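From: Braulio Pacheco
To: Costport hockey supporters list
Date: Sat 6 December
Subject: Re: New rink deal

> The Stolletti people told the room in October that a second sheet
> of ice will be open before next season and that season ticket
> prices are locked for 3 years. I came away feeling pretty good.
> Magaña wouldn't put his name on it if the money wasn't there.

I was at the same meeting, three rows back, and I didn't hear "locked." I heard "we intend to hold." I wrote it down when he said it. If somebody has the word locked on paper, please post it, and I'll shut up about prices.

As for the money, what has Magaña put his name on? The handout runs 29 pages and the only signature I can find is on the cover letter, which thanks us for our passion. The lease terms are "to be finalized." So is the parking. The ice plant is described as modern, with no maker, no size and no bid attached. 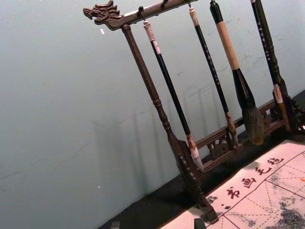

Then there's the schedule. They want 26 home dates, and the youth program is supposed to keep all its evening hours on top of that. I've been driving kids to that rink for a long time and I can't make those two things fit on one sheet of ice. It only works if the second sheet opens on time, and we're back to a building with no permit.

Zurico was promised the same kind of thing when their club changed hands. They got a new logo and a better scoreboard. Last I checked they were still playing on one sheet, and the juniors skate at 5:40 in the morning.

I'm not against the sale. The roof leaks over section 3 and the old owners weren't going to fix it. But I'm not sending in a deposit for next year on the strength of a slide show, and I don't think the list should be telling people to. Let them publish the lease first.

Does anyone know if the city has to vote on the parking lot piece separately? The clerk's office gave me two different answers.

Braulio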